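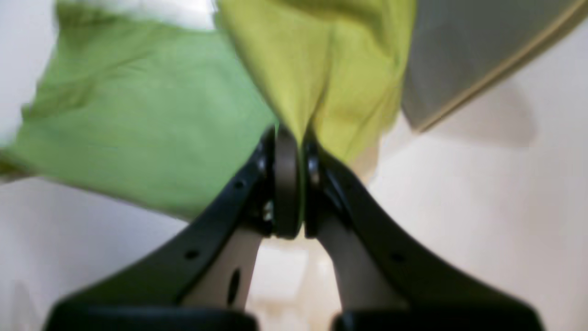

Someone in the Wednesday group asked why the jaws should not just close at full current every time, given that the servo can take it. The reply is in section 2.

Handout 4: Grip force and cloth
Droltivville shared workshop, gripper build

1. Where we are
The Vudance fingers are mounted and the linkage runs through its full travel. Wrist camera is wired. Use the Ocampo driver board for all work this month; the old board has no current readback.

2. Closing on fabric
A rigid part stops the jaws at a known width. Cloth does not. It compresses, folds over itself and keeps giving, so position alone is a poor signal for a finished grasp. Use motor current. Close at low speed until the reading passes the threshold, then hold at that value. Full current on every close heats the servo, flexes the fingers and wears the pads.

Starting values:
Threshold: 332 mA
Hold time before lift: 2 s
Samples per reading: 20

3. Layers
With several cloths in one pile, the jaws may catch more than one. Current will not tell you how many. Check the wrist view before lifting, and log the grasp as single, multiple or unclear.

4. Pads
Fit the soft pads with the curved edge toward the work. Tighten the pivot screws until side play is gone, then back off slightly. The finger must still swing under its own weight with the linkage detached.

5. For next time
Run the Dotance script on mixed fabrics and bring the log file. Note any slip during the lift, with the threshold in use. Read the servo datasheet section on stall current.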